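4.2 Strip-down procedure for the desktop towers

The second part of the project dealt with the towers set aside from the June clear-out at the Drovby building. The aim was to find an order of work that a student with no earlier training could follow from a printed sheet, and that would leave the reusable parts undamaged. The first draft of the sheet, referred to in this report as Gurkum, was based on the service notes kept in the Endilwood workshop. The second draft, Arthur, was written after the first 16 machines.

Gurkum began with the processor and worked outwards. This proved slow. The drive cables and power leads cross the board in most of these cases, and they had to be pushed aside several times before the cooler could be reached. Arthur reverses the order. Drives and expansion cards come out first, then the memory, then the cooler and processor. The power supply and the main board stay in the case until last.

Each tower is laid on its side on the slatted bench with the open side facing up. The power lead is removed and the front button held down for 20 seconds before any part is touched. Drives are left in their caddies at this stage, as the clips break easily when forced. Parts go straight into the tray to the left of the tower and are stood upright – laying cards flat led to bent brackets and to scratches on the solder side. Screws go into a lidded pot marked with the machine number.

The empty processor socket needs some care. On the boards handled here the contact pins are in the socket itself, and a dropped screw can ruin the board. Arthur therefore tells the reader to lower the retention bracket again once the processor is out. Four boards were lost before this line was added to the sheet.

Power supplies were not opened. The label on each was copied into the parts list, along with the barcode number where one was present. By the end of the work the list held 564 entries. Sunee Somboon checked it against the shelves and corrected the drive sizes, several of which had been entered as 1,000 MB instead of 1,000 GB.

Two points remain open. The drive cage was left in place in every machine, although the steel could be sorted separately. The sheet also says nothing yet on cable types, and data cables of different lengths are still being stored together. 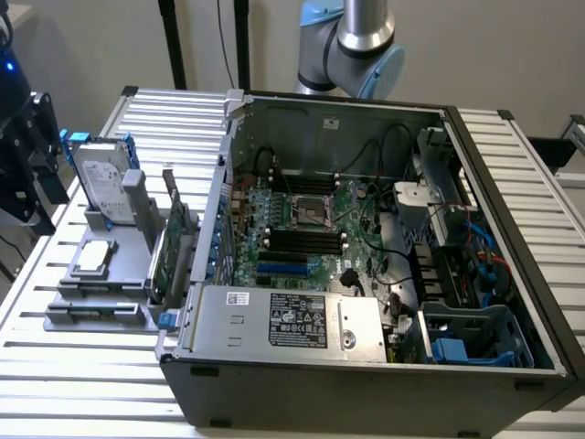

Figure 7. Tower on the bench during strip-down, processor socket empty, with a hard disk drive and an expansion card in the parts tray.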